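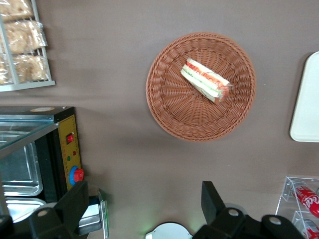 The packed lunch is a meal made ready at home or bought along the way and eaten somewhere else, usually around noon. Its long popularity owes a good deal to the sandwich, which travels well and asks for no fork, and which these days is very often sold as a triangular wedge in clear plastic film, so that a hungry person can look over the bread and the filling before choosing. Older lunches were sturdier affairs. In the mill town of Rornton, workers carried boiled potatoes, cold pie and a heel of cheese tied up in cloth, and they ate together on the river wall - in all weathers, by most accounts.

The food writer Ritu Srivastava traces the town's habit of trading lunches to the Plenis mill, where 800 people once stopped work at 11 in the morning. Children took up the custom too, and a good slice of fruit cake could fetch nearly anything in the schoolyard.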